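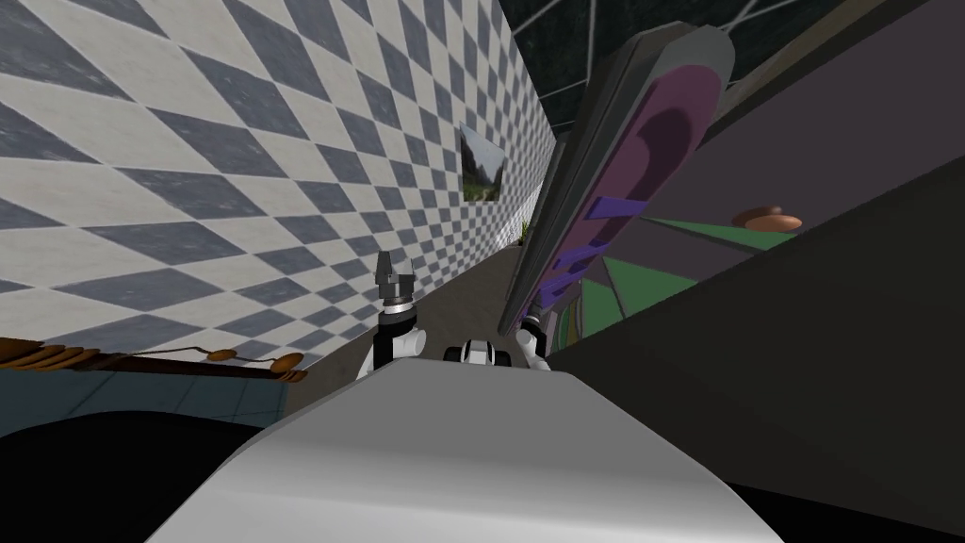
Fig. 2 -- Trineter in the simulated house, carry chore. Right gripper closed on the lower end of the load, left gripper slightly open.

4. Setting up a carry chore

This section covers picking up one long item and taking it to another room in the Plekier simulator. Read it before you promise anyone a robot that tidies up. Carrying is the chore people expect to be easy, and it is where most of our users lose their first week.

You will need a working install (section 2) and a house file with at least one passage in it. The open-plan house supplied with the simulator flatters every robot we have put in it. Delete it, or keep it for demonstrations and don't quote the results.

4.1 Before the first run

1. Open the house file and choose Chores, then Carry.
2. Pick the item to be moved. Start with something long and narrow. A cup tells you very little.
3. Set the drop point at the far end of a passage, past any furniture.
4. Set arm speed to 30 per cent. The slider goes up to 100, and you can forget that for now.
5. Leave "Snap to grip" switched off. It fixes the item to the fingers whether or not they have closed on it properly, and older versions had it on by default.
6. Press Save, then Reset. Changes are ignored until you reset.

Note: The item's weight is left blank in many house files. The simulator treats a blank as zero and gives no warning. Type in a figure, even a poor one.

4.2 Running the chore

1. Press Start and watch the first run in the robot view. Keep your hand near Pause.
2. When the gripper closes, pause. Turn the view and check which part of the item is held.
3. If it is held at one end and leaning, carry on, but tick "Long load". Without the tick, the path planner works out its clearance from the body and arms alone and forgets what they are carrying.
4. Let the run finish. Do not nudge the robot with the arrow keys. A nudged run still goes into the log as a pass.
5. Repeat with the start position moved each time. Ten runs from one spot are one run, as far as we are concerned.

Caution: Contact between the load and a wall is not scored as a failure unless "Count scrapes" is ticked. Wall pictures and plants are included in this. Tick it.

Caution: Never copy arm speeds from the simulator to a real machine. Start again from the lowest setting, with the stop button in your hand.

4.3 Reading the score

A score of 80 means the item reached the drop point in 80 runs out of every 100. It says nothing about how long the job took or what was knocked on the way -- those are on the second tab, which opens closed.

We are often asked what score is good enough for a real home. We don't have a figure to give. A person who dropped one load in five would be asked to sit down, and the simulated house has no cat, no post on the mat and no wet floor.

If scores fall sharply after an update, go to section 7 before changing any settings.

Section last revised 18 September 2023.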